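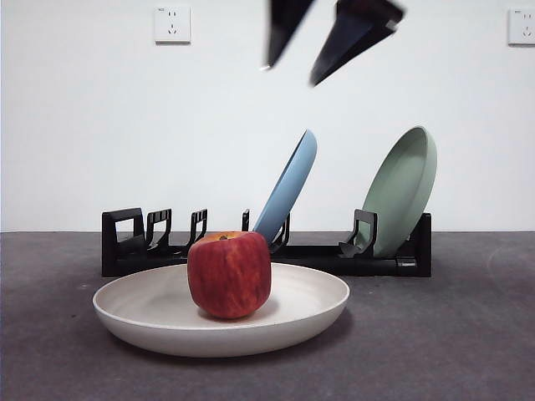
Stunico changes terminal layout on its wall sockets

Stunico has revised the rear terminals on its single wall sockets, the company said in a trade notice issued on Friday. The change applies to the flush-mounted range sold through Adeyemi and to the surface-mounted range sold under the Casach name. Rated current and faceplate dimensions stay the same, so existing back boxes can be used.

On the old version the three terminals sat in a row along the lower edge of the moulding, with the earth in the middle. Installers had complained that the cables crossed behind the plate in shallow boxes, and that the earth screw was hard to reach once the live conductor was in place. The earth terminal now sits alone at the top. Live and neutral stay at the bottom, 4 mm further apart than before, and the screws are angled outwards.

Stunico says the terminals will take two solid conductors each. Stranded cable must still be fitted with ferrules. The recommended strip length has gone up slightly and is moulded into the back of the unit as a gauge, replacing the paper label.

"Most of the returns we saw were down to a loose earth," said Saimi Heinonen, product manager for wiring accessories at Stunico. "The socket itself was fine. People could not get a driver on the screw at a straight angle, so it was never fully tightened."

Old and new units can be mixed on the same circuit. The new ones carry a revised part number ending in 25 and are packed in cartons of 30, with trade boxes of 100 to follow. Prernier, which supplies the matching frames, said its current parts will fit both versions and that no new stock codes are planned.

Adeyemi branches will sell the remaining old stock at the existing price until the end of March. The double socket is not affected. Stunico has not given a date for a similar change to its switched models.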